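4. Process and Product in Home Craft Sessions

4.1 Setting and materials

The sessions reported in this section were held in family homes in Kidham between the first week of November and the end of the winter school break. Each family received the same box of supplies, packed by the Santoro Children's Workshop. The box held washable paint in four colors, cotton yarn, heavy paper, a glue stick, salt dough mix, and a set of printed cards. Families were asked to use the box at whatever table or patch of floor the child normally used for play. No furniture was supplied and no room was changed for the study.

We use the term "process activity" for a session in which the card gave the child materials and a way to begin but no finished model. We use "product activity" for a session in which the card showed a completed object and the steps toward it. Every family had cards of both kinds. The order was set in advance, and parents were told only that the cards would vary from one session to the next.

The salt dough cards need a short note of their own. Earlier work by our group had treated dough as a single activity, and this caused trouble in the coding. A child who rolls and flattens dough for a long stretch is doing something quite different from a child who shapes a loaf to match a card, even when both children are given the same lump. For the present study the dough cards were therefore split in the same way as the paint and yarn cards. The process card read, in full, "Make the dough soft. See what it will do." The product card asked for a small loaf, a bun, or a piece of fruit, and gave three drawings in order.

4.2 Children's use of finished objects

One result that we had not planned to study concerns what happened to the objects after they were made. Parents kept a short diary, and the diary form had a line at the bottom marked "anything else." Many used this line to tell us where the object had gone. Paintings tended to be put on a wall or a refrigerator door, or were put away by an adult. Dough and cardboard objects more often stayed with the child and were taken into pretend play, most often play about shops, cooking, and meals (Figure 3).

Figure 3. A play kitchen area.
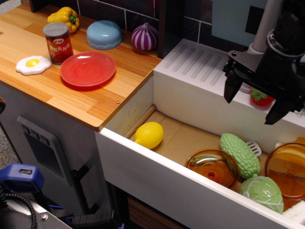

Yvette Vachon has argued, in written comments on an earlier draft, that we should be slow to treat this movement into pretend play as a sign that the craft session went well. A child may carry a dough bun away, she writes, simply to get away from the table, and a diary line filled in by a tired parent will not tell the two cases apart. She would prefer that the later use of objects be reported as a separate measure, with its own coding rules, and that it be left out of the main engagement score.

We have followed this advice. The engagement score used in Section 5 is built only from what was recorded during the session itself. It combines time on task, the number of times the child returned to the materials after looking away or leaving, and the number of times an adult had to prompt the child to go on. Later use is reported in a separate table, and readers should treat that table as a description of what parents chose to tell us.

The comment also led us to go back over the diaries with a stricter reading. Where a parent wrote only that the object "went in the play kitchen" or "is in the toy box," we no longer count this as pretend play, as the entry does not say that the child did anything further with it. Where the parent gave words spoken by the child, or named a game, the entry was kept. This change removed a good number of entries but did not alter the general pattern. Dough remained ahead of cardboard, and cardboard remained well ahead of paint.

4.3 Recording and coding

Sessions ran for up to 20 minutes. Parents could end a session earlier if the child asked to stop twice, and this rule was printed on the back of each card. A total of 1631 diary lines were typed up and coded by two readers working apart from each other. The readers met after the first 100 lines to compare their work, settled the cases on which they differed, and then continued without further contact until the set was complete.

Three codes gave more difficulty than the rest. The first was "adult hand," used when a parent did part of the work. Parents seldom described their own help as help. They wrote that they had "got it started" or "fixed the corner," and one parent noted that she had "just held the yarn." The readers agreed to mark all such entries, however small the act appeared, and to record the size of the help on a second line. The second hard code was "mess." We had first meant it as a simple record of spills and stains, but parents used the word both as a complaint and as praise, and in some diaries it moved from one to the other over the course of the study. The code was kept and split by tone. The third was "copying," discussed below.

The typed diaries were stored and sorted with Ekance, a note-sorting program, with each line held as a separate record. Drawings and dough objects were not collected. Some families offered to send them, and we declined with thanks, because the return of objects would have given parents a reason to favor neat results.

4.4 Copying and variation

It is often said that a model reduces the range of what children make. The product sessions gave some support to this view, though less than we had expected. Younger children in particular took the card as a place to begin and soon left it behind. A child given the bun card made the bun, pressed a hole in it, and spent the rest of the session putting yarn through the hole. Under our coding rules this counts as a product session with high variation. Cases of this kind were common enough that we now doubt whether the card alone can define the type of activity.

Process sessions, for their part, were not free of copying. Where two children shared a table, the younger often followed the older closely, in color and in movement as well as in the thing made. Where a parent joined in with paint of his or her own, the child's work moved toward the parent's within a few minutes. In yarn painting, for instance, a child who had been dragging the yarn in long loops would change to short dabs once the adult did so. 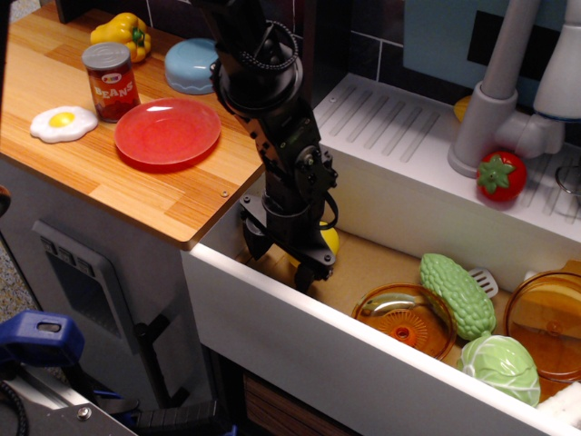 The effect was weaker in dough sessions. We think this has to do with how quickly the work changes. A line of paint stays on the paper and can be looked at and matched, while a lump of dough passes through many shapes, most of which are gone before another person can follow them. We did not set out to test this and offer it only as a possible reading of the diaries. A study in which the adult's part was fixed in advance – sitting out, joining in, or talking without touching the materials – would give a firmer answer.

Siblings raise a related point. The sample was drawn to include one child per family, but brothers and sisters were present in many homes and could not fairly be sent from the room. Their presence was noted in the diary and is entered in the tables as a simple yes or no. We did not record the sibling's own work. In looking back, this seems to us a loss, as several parents wrote at more length about the child who was not in the study than about the child who was.

4.5 Cost and supply

The Disgate Fund, which paid for the boxes, asked that the materials be ones a family could buy again without difficulty. This ruled out air-drying clay and most kinds of printed fabric. It also led us to choose cotton yarn over the smooth nylon cord used in our pilot work. Cotton takes up more paint and leaves a wider, softer line. Nylon gives a thin line and can be wiped and used again, but several pilot families found that it sprang off the paper and carried paint onto clothing.

The salt dough mix was packed dry in bags of 600 grams, to which the family added warm water. The written steps asked parents to add the water a little at a time. Even so, sticky dough was the most common practical complaint, and it appears in the diaries of families who otherwise reported no trouble. A small bag of spare flour was added to later boxes. We have checked whether families with the later boxes differ from the others on the engagement score, and they do not.

Paint was used up faster than planned, and the red ran out first in most homes. Families could ask for a refill at any point, and refills were sent without a record being kept of the color. Any claim about color choice would thus rest on weak ground, and we make none here.

4.6 Limits of the home setting

Work in homes gives up a good deal of control. Sessions took place at different times of day, with the television on in some cases and off in others, and with adults who had different amounts of patience to spare. We accepted this in order to see craft as it is done in ordinary family life. The cost is that small differences between the two kinds of card may have been lost. The findings in Section 5 should be read with this in mind, and the school sessions reported in Section 6, where the table, the time, and the adult were held the same throughout, are meant to be read beside them.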